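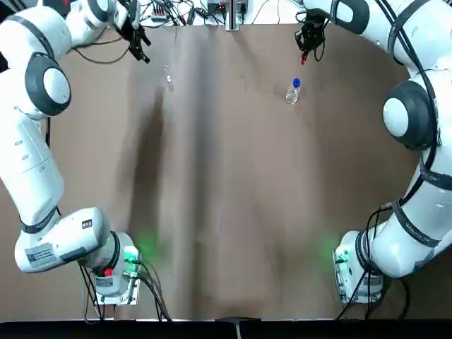

Why does a spray bottle need priming before it sprays? The tube starts out full of air, and the first few pulls of the trigger only push that air out of the way.

Chapter 9
Small Bottles, Small Leaks

Corinne Park kept a household notebook in Irnside, and under January she wrote one line: "Bottle under sink has emptied itself again." It is the shortest summary of this chapter we could find, and she wasn't even trying.

Liquids get out of containers in two ways. They go through the opening you meant them to use, or they go through one you didn't know was there. Most of us spend our money on the first and our paper towels on the second.

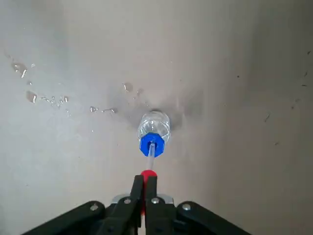 A closure is any part that stands between the liquid and your shelf. Plain screw caps are the easy case, with one thread and one seal to worry about. Add a tube and you have added another place to leak, right where the tube passes through the cap. On the small clear bottle with the blue cap, the tube comes straight out of the center, so the seal around it matters as much as the thread does. Athina Athanasiadis, whose workbook we borrow from throughout this chapter, calls this spot "the collar" and blames it for nearly everything, including one ruined rug in Brelwood.

Drops tell you less than you would like. A bead of water on a table looks the same whether it was spilled, squirted or dripped from somebody's sleeve. In Section 2 you will dry a bottle, lay it on its side on a paper towel, and leave it alone, a step many students find difficult.

Words to know: closure, collar, thread, seal, prime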